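3.2 Participants and injury records

The cohort was drawn from the first teams and under-21 squads of clubs that license the Bastix tracking system. Each club's medical staff entered knee injuries on the standard form used in our earlier work (Marquez and Xavier), giving the mechanism, the structure involved, the imaging grade, and the date of return to full training. Goalkeepers were left out because their running loads are not comparable with those of outfield players. Players who changed clubs during rehabilitation were kept only if both clubs supplied complete files.

After exclusions, 400 players contributed at least one medial collateral ligament (MCL) injury of grade I or II. The match and training files linked to these players yielded 1726 usable sessions in the eight weeks after clearance. Sessions with more than five minutes of missing positional data were dropped and were not imputed.

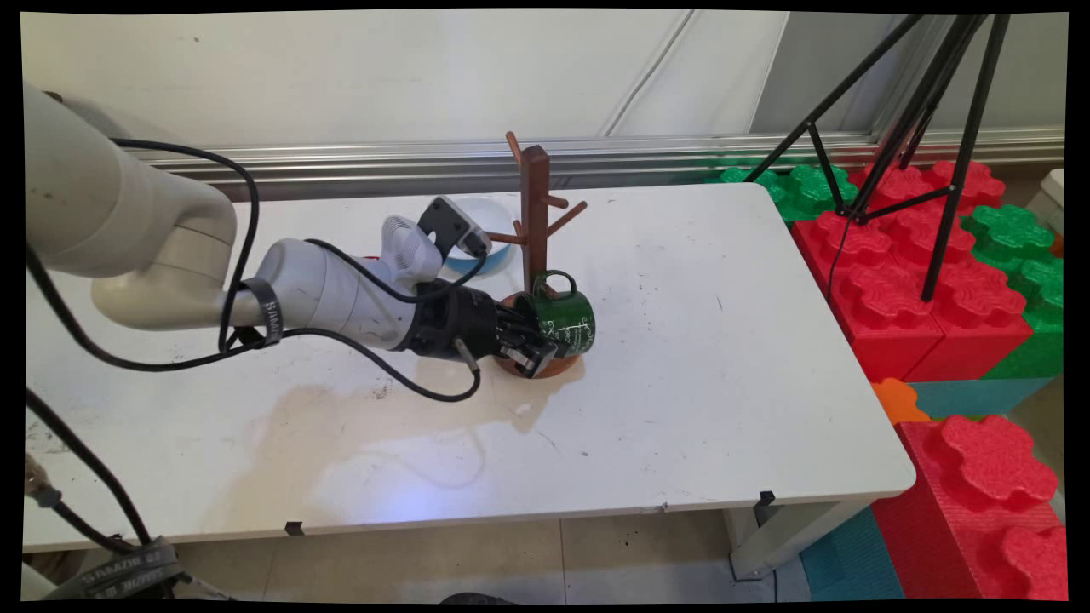

3.3 Load measures

Four external load measures were computed for each session: total distance, high-speed distance, number of decelerations above threshold, and number of cutting movements. The first three follow the vendor's definitions. Cutting movements were detected with the Jolcombe filter, which flags a change in heading of more than 45 degrees within one second at a speed above 4 m/s. The filter was tuned on a separate set of 100 sessions coded by hand from video. Agreement between the two coders on that set was good for cuts toward the injured side and fair for cuts away from it.

All measures were divided by the player's own pre-injury median for the same session type. A value of 1 therefore means a normal load for that player. We chose the median over the mean since several players had one or two very long sessions in preseason, mostly in August, that pulled the mean upward.

3.4 Statistical model

Time to a second knee complaint was modeled with a Cox regression with a shared frailty term for club. Load entered the model as a seven-day rolling average, updated daily. Age, playing position, injury grade, and days from injury to clearance were fixed covariates. Confidence intervals were obtained by resampling clubs with replacement, using 2001 bootstrap draws. The proportional hazards assumption was checked with scaled Schoenfeld residuals and held for all terms except position, which was then entered as a stratum.

Two sensitivity analyses were planned. The first removed players cleared within 14 days of injury. The second replaced the seven-day window with the weighted average proposed by Ekpo.

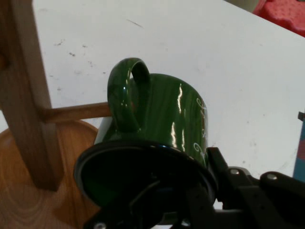

Figure 2. Gripper closed on a dark green mug.

Brundholm Institute, Department of Sport and Movement Science

3.5 Handling of early returns

Clearance dates needed extra care. Some clubs recorded the first full training session, others the first appearance in a matchday squad, and a few recorded both. Where both were present, the training date was used. Where only the squad date was given, the tracking files were searched backward for the first session in which the player completed the full team program, and that date was substituted.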